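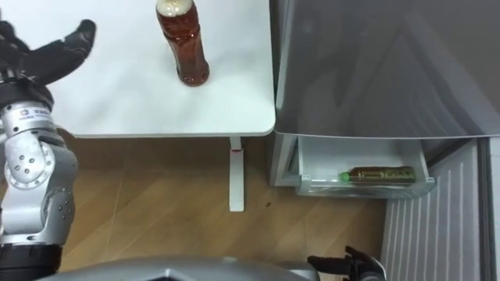
Rounded front corner on the white top.

Kravets Skuron Long Desk, White: Review
By Aba Eshun
Jul 9, 2025

The Skuron is the longest desk Kravets sells to people who are not fitting out an office. It costs $1,219 in white, and delivery is extra if you live outside the Brakemwood area. I bought ours at full price after two cheaper desks sagged in the middle, and I have now had it long enough to say what is good and bad about it.

Ordering was simple. Delivery was slower than promised. The store gave me a date, moved it, and then called the morning of the new date to say the truck was already on its way. The top comes in its own carton, and it is heavy. Kojo Akpalu helped me get it through the door, and we had to stand it on its long side to make the turn in the hallway. Measure your hallway first. The product page gives the size of the desk but not the size of the carton.

Putting it together took most of an afternoon. The instructions are drawings with no words, and the drawing for step 4 shows the bolts going in from the wrong side. I followed it, found that nothing lined up, and took it all apart again. The Kravets help line knew about the mistake and emailed me a corrected sheet the same day. They should put that sheet in the box. The bolts themselves are good and the holes were cut cleanly. You will want your own wrench, as the one supplied is too short to turn comfortably.

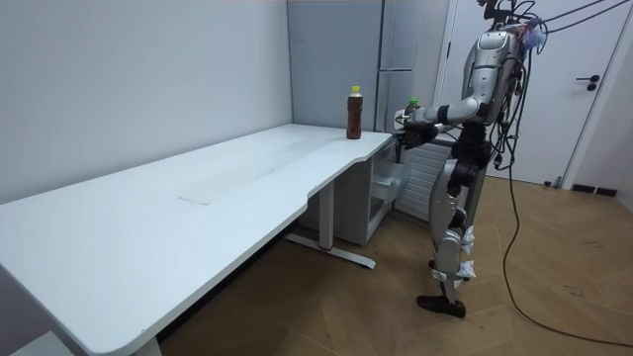
Long white desk in a small room.

Check where you plan to put it. A desk this long takes over a small room, and the delivery crew will not come back to move it. We taped the outline on the floor before ordering and still ended up shifting it twice. I would leave enough space to walk past one end. We also left a gap between the desk and the wall for plugs, which I recommend.

Once it was level it stopped rocking. If I lean hard on the front edge I can feel a little movement, less than with either of the old desks. Typing does not shake a monitor. A sewing machine at full speed does, a bit, and Kojo noticed it more than I did.

The white finish is easy to wipe and also easy to mark. Pencil comes off with a damp cloth. Ballpoint needs dish soap and some rubbing. Red marker left a faint pink line that I have stopped trying to remove. Coffee is fine if you get to it within the hour. Under a bright ceiling light the top has some glare, and I moved my lamp to the side to deal with it. Kravets also sells the Skuron in gray, which would probably show less, but the gray had a long wait when I ordered.

There are no drawers. The matching drawer unit is sold separately, and I thought it was overpriced and bought a plain one from a used furniture place in Somcombe. It fits underneath without trouble.

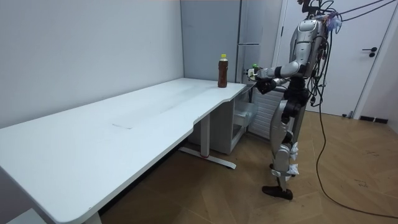
The near end of the desk.

The rounded corners are worth something if you walk past the desk all day. I used to catch my hip on the old one and I have not done that with this one. They also mean that a clamp lamp will not sit right at the corner, so plan to mount it farther along.

The warranty runs 2 years and covers the top and the frame, but not stains. You have to register online with the number from the carton, so don't throw the carton out before you find it. Ours was under the packing tape.

I looked at the Brakemwood store's own desk before buying. It was cheaper and a good deal shorter, and the sample on the floor wobbled. If you only need room for a laptop, that one is probably enough. For two people working side by side, or for cutting fabric, I would buy the Skuron again, and I would ask for the corrected step 4 sheet when placing the order.

Rating: 4 out of 5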